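A thread on moving house, which I have now done 4 times and got worse at each time.

The removals firm sends you a leaflet called Your Big Day. I have read it twice. It says to begin packing the rooms you use least. We have a two-bedroom flat. The room we use least is the hall, and it contains a coat.
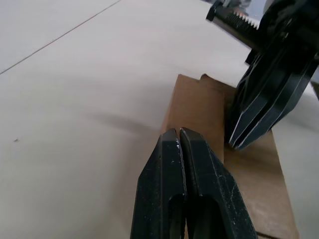
Shamim Jafri
April 19, 2018

Right, the new place. It's in Udanwood, built in 1930, and the agent called it "characterful" in a voice I've since heard used about my uncle. The doors are all slightly different sizes. One of them opens onto a shelf.

Three weeks ago I made a spreadsheet. Column A, item. Column B, keep or go. Column C, reason. By row 20 column C just said "because" all the way down.

Aqeel Mengal (married to me, against advice) does not believe in spreadsheets. He believes in "having a go". His having a go at the kitchen has produced one sealed box marked MISC and another marked MISC 2, heavier.

I asked what was in MISC 2. He said it was the overflow from MISC. 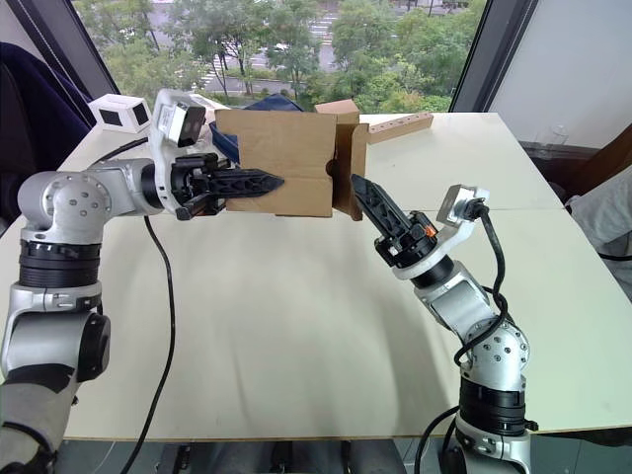 Cardboard has its own class system, I've learned. Bottom of the heap is the supermarket box that once held crisps and gives way on the stairs. Then there's the plain brown sort with a little handle hole cut in it, like the one up there, which I trust with anything up to and including my own weight in paperbacks. At the very top is the wardrobe box with the rail, at a price that suggests you get to keep the wardrobe.

Bubble wrap, meanwhile, is for people with ornaments worth saving. We have a ceramic owl. It's going in a jumper.

Things found behind the sofa so far: a tape measure, the other tape measure, and the instructions for a bread maker we gave away when Aqeel's sister got married. I've packed the instructions. I don't know why. Column C.

Rang Clundetier to move the broadband over. They can do November. I said that was a fair way off and the man said yes, but it would be very fast once it arrived.
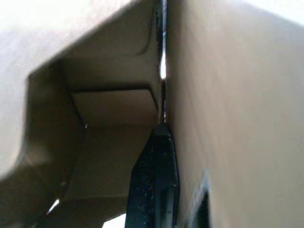 So I tried Rotton instead, and they can do next week, but only if there's a socket in the front room. The agent thinks there's a socket in the front room. The agent also thinks the door that opens onto a shelf is "a nice feature".

The books are the real trouble. Aqeel reckons we own around 3000, a figure he gives with pride and while not carrying any of them. I suggested a clear-out. He went through every shelf in one evening and came back with a guide to Portugal and half of a dictionary.

He later took back the dictionary.

My contribution to the clear-out was the Aubert armchair, which is very handsome and has never once been comfortable. Put it online for free. Seven people wanted it. One asked if I'd deliver. One asked if it was comfortable, and I left that a day before answering.

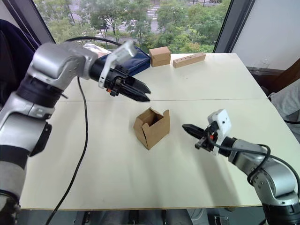
It's still here. It's coming with us. It'll go in the hall with the coat.

Mum has offered to help on the day, by which she means she'll stand in the new kitchen and open cupboards – then shut them again, a bit harder.

Kettle goes in last and comes out first, everyone says so. Ours is in either MISC or MISC 2. Aqeel is having a go at finding it.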